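Leitungswasser, mittlere Lage

2. August 2024

Im Juli habe ich aufgehört, Wasser zu kaufen. Das klingt nach einem Entschluss, war aber ein Treppenhaus. Der Aufzug stand still, ich wohne im vierten Stock, und auf dem zweiten Absatz habe ich den Kasten abgestellt und mich gefragt, was ich da eigentlich trage. Antwort: dasselbe, was oben aus der Wand kommt, plus Etikett.

Dabei war ich jahrelang markentreu. Vallonach, still, immer Vallonach. Ich hätte geschworen, dass ich es blind erkenne. Dakirura fand ich metallisch, ein Wasser für Leute, die gern an Geländern lecken. Freunde haben mir daraufhin beim Abendessen drei Gläser hingestellt, und ich habe mit der Miene eines Sommeliers das Glas aus dem Hahn zum Sieger erklärt. »Weich im Abgang«, habe ich gesagt. Das wird mir bis heute vorgehalten, meistens vor Publikum.

Weil Kränkung fleißig macht, habe ich danach gerechnet. 162 Flaschen im letzten Jahr, nur ich, nur zu Hause. Dazu das Pfand, das bei mir nie zurück in den Laden wandert, sondern in einer Tüte hinter der Küchentür wohnt und bei Durchzug raschelt. Für die Analysewerte meiner Stadtwerke habe ich dann eine ganze Mittagspause geopfert. Härtebereich mittel. Nitrat unauffällig. Selten habe ich etwas so Langweiliges mit so viel Anteilnahme gelesen. 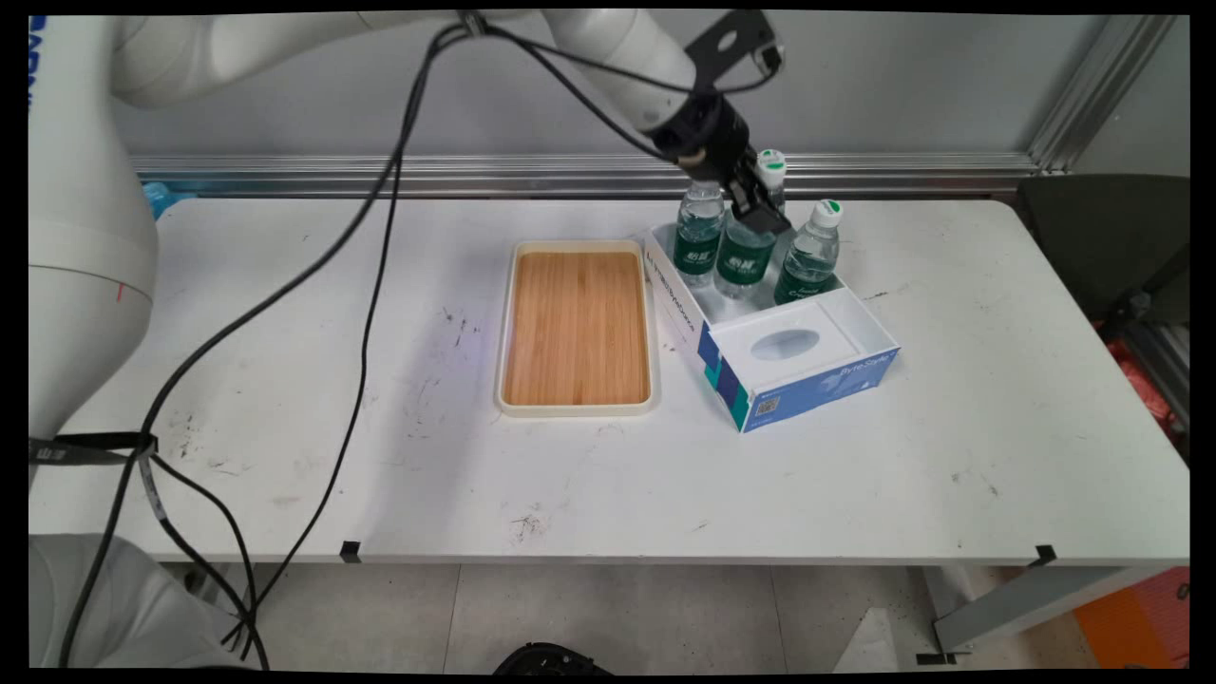 Vier Flaschen Wasser im Karton, eine davon schon im Griff.

Das Problem ist der Rest der Welt. Zu Hause ist Leitungswasser vernünftig, im Restaurant ist es eine Charakterfrage. Man bestellt es, und der Kellner schaut, als hätte man gefragt, ob man die Serviette mitnehmen darf. Im Tangen, wo ich sonst gern esse, kostet die Karaffe inzwischen fast so viel wie ein kleines Bier, dafür schwimmt eine Gurkenscheibe darin. Gegen die Gurke habe ich nichts. Ich hätte sie nur gern einzeln auf der Rechnung.

Auf Besuch ist es auch nicht leichter. Meine Tante fragt: »Still oder medium?« Ich sage: »Aus dem Hahn reicht.« Darauf holt sie still und medium und stellt beides vor mich hin, mit einem Untersetzer, und bleibt stehen, bis ich trinke.

Gekauft habe ich natürlich trotzdem etwas, nämlich eine Trinkflasche von Rudbridge, doppelwandig, in einem Grün, das im Shop »Moos« hieß. Sie hält Wasser so lange kalt, bis ich vergessen habe, dass ich sie dabeihabe. Im Bus ist sie mir einmal den ganzen Gang hinuntergerollt, mit einem Geräusch wie eine Kirchenglocke auf Reisen. Der Dichtungsring riecht seit letzter Woche nach Pfefferminztee. Laut Anleitung hilft Natron, also steht sie jetzt offen auf der Fensterbank, und ich trinke aus dem Zahnputzbecher.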